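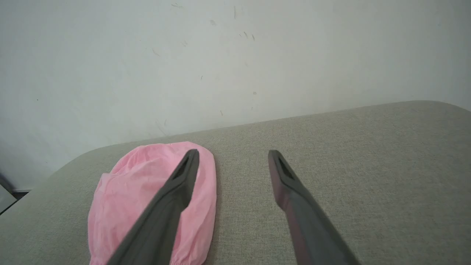 Grey wall, grey upholstery, and a long thread about wedding words.

My cousin is getting married in November and I've been asked to do a reading. I went looking for a nice poem and instead spent the whole weekend reading about where the words come from. So you lot are getting it, because my family have had enough.

Starting with HUSBAND. Nothing to do with love at all! It's from Old Norse, húsbóndi, which is more or less "the man who has a house and lives in it". A householder. You could be a husband with no wife whatsoever as long as you had a roof.

You can still see the old sense in "animal husbandry", which made me laugh a lot as a child and, fine, still does.

WIFE is plainer. Old English wīf just meant woman. Midwife is "with-woman", the person who is with the woman (so a man can be a midwife with no trouble, the "wife" bit is the mother). Same with fishwife, a woman who sells fish. Marital status of the fish seller not recorded.

Where wīf came from before that, people have argued over for ages. I've read three theories and I'm not convinced by any of them, so I'm leaving it there.

BRIDEGROOM. Right, this one is my favourite. Why a groom? Is he looking after horses?

No. The Old English was brȳdguma, and guma meant man. So, the bride's man. Then guma fell out of use, people had no idea what the second half was meant to be any more, and they swapped in "groom", which at the time meant a lad or a servant. It stuck. German still has Bräutigam, where you can see the old bit hiding in there.

So every groom at every wedding is called that thanks to a mix-up. I did try to tell my cousin's other half this on the phone and there was quite a long silence.

WEDLOCK. I always assumed it was lock as in padlock, and I bet you did too. But the -lock is an old ending, -lāc, that made a noun out of an action. Wedd was a pledge. Pledge-doing. Pledge-giving. Much nicer than being shut in somewhere.

And WED is from the same wedd. It's a cousin of "wage" and "wager", by the way, both of which came back to us through French. A pledge, a stake, something you put down to show you mean it. I sort of love that and might sneak it into the reading.

SPOUSE sounds like a word off a tax form, but it comes from the Latin spondere, to promise solemnly. So do "sponsor" and "respond". To respond was to promise back. I had to go and put the kettle on after that one.

Quick break. I'm doing most of this in Plerkari, the café by the bus station in Venstead, and they've started closing at four on weekdays, so if the second half of the thread is worse than the first it's because I'm at home without cake.

OK. BRIDAL. You'd think it was bride with -al on the end, like "tribal" or "coastal". It wasn't to begin with. It was brȳd-ealu. BRIDE ALE. The word for the wedding feast was literally named after the drinking.

Ale was used for a party in general, there were church ales too, where the parish brewed and sold the stuff to raise money. Over time people heard "bridal" as a describing word, like all the other -al words, and started putting it in front of things. Bridal gown. Bridal shower. Beer gown. Beer shower.

HONEYMOON. Careful here, because there's a story going round that couples were given a month's supply of mead to drink, and that's the honey. I've seen it on tea towels. I've looked and looked and I can't find anyone from back then saying so.

What you do find, in the 1500s, is people being a bit snide about it. The love is sweet as honey now, and like the moon it'll start shrinking as soon as it's full. Which, charming, thank you, I'll leave that out of the speech.

Someone's already asked in the replies what I'm using for all this. Mostly the big dictionary at the Niven Library (you can read it online with your card number, did you know that? I didn't), and one fat second-hand book on Old English with somebody's shopping list still in it.

I'm not a language person by training, I work in a flooring shop. If I've got something wrong please do say, but bring a source, because last time I did one of these I had 23 people telling me the same thing about "posh" and it isn't true either.

DARLING. Dēorling. Dear, plus that little -ling on the end like in duckling. Little dear one. No twist, it's just what it says, and has been for over a thousand years. I found that oddly moving.

SWEETHEART is the same sort of thing, two words pushed together, a sweet heart. Some people will tell you it was "sweetard" first, with the -ard from words like drunkard and coward. It's a lovely idea, but the early examples have it as swete herte, two words, so I'm siding with the heart.

GOSSIP isn't a wedding word but it's certainly a wedding activity, so it's going in. It was godsibb, a godparent, someone related to you through God. Then it was a close friend, often the women who came to sit with you when you had a baby. Then it was what those women talked about. Then it got turned into something rude, the way things women do tend to be.

"Sibb" is the same bit as in "sibling", which I'd somehow never noticed in my entire life.

COMPANION. Com, together, and panis, bread. A person you share your bread with. This one gets quoted a lot at weddings so you may well know it, but it's true, and a lot of the pretty ones aren't.

And then MATE, which we got from the Low German side of the family, is almost the same idea with a different dinner. It's tied up with "meat", back when meat meant any food at all. The person you eat with. So a mate and a companion are the same person, one's just brought sandwiches.

That one's going in the reading. I've decided. "Mate" is exactly how the two of them talk to each other and I think it'll get a laugh and then possibly a small cry from my aunt.

CONFETTI, last one, promise. It's Italian for sweets. Sugared almonds and that kind of thing, and people threw them at carnivals (little plaster ones too, which sounds painful). The paper came later and kept the name. If you've ever had almonds in a little net bag at a wedding, you were holding the original confetti.

I've asked whether we can throw any and the venue says dried petals only. Fair enough.

I've got two minutes for the whole reading, by the way. Two! I timed what I've written so far and it's eleven, and that's without doing the voices.

So, vote please. Do I keep the bride ale, or the bread and the sandwiches? I can't have both, I've been told.

Also if anyone knows a good print shop near Venstead do shout. I used to go to Hekier for cards, but the last lot came back with the fold on the wrong side, and I'd like to write the finished thing out nicely for them to keep.

Edit, well, not edit, you know what I mean. Several of you want LOVE itself. It's Old English lufu, and it's a relation of "lief", as in "I'd as lief stay at home", and a more distant one of "believe". I'll do those properly another night, I need my tea.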